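Kids' Corner > Playing Cards > Why Cards Have Patterns on the Back

Last updated: February

Turn over any card in a pack and you will see the same design as on all the others. The back has one job, and that is to hide the front. If one back looked different, a sharp-eyed player could tell which card it was.

Long ago, many cards had plain white backs. Plain backs had a problem. A spot of gravy or a bent corner was easy to notice, and then everyone knew where the queen was. Card makers began printing dots, stars and crossed lines on the backs. Small marks are much harder to see on a busy pattern.

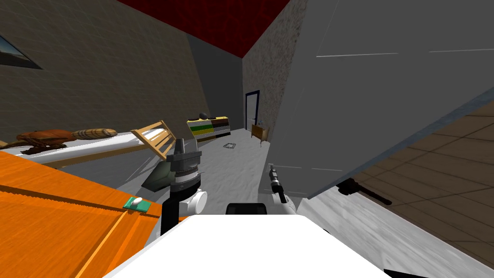
Babar Hashmi writes that he still prefers plain backs, and that players who want a fair game should just buy a new pack when the old one gets dirty. That works today. It was harder when a pack cost a lot of money.

Many backs look the same whichever way up you hold them. Try it with a pack at home — turn one card upside down and slide it in with the rest. If the pattern changes, you have a one-way back. Some magicians like one-way backs, as they can turn a card around and find it again later.

The Wendlow card collection has 452 different backs. One of them, called the Grindgate back, is made of 158 tiny diamonds. The printer left a wide white border around them, so a card cut a little crooked shows it right away. Packs like that had to be cut with great care.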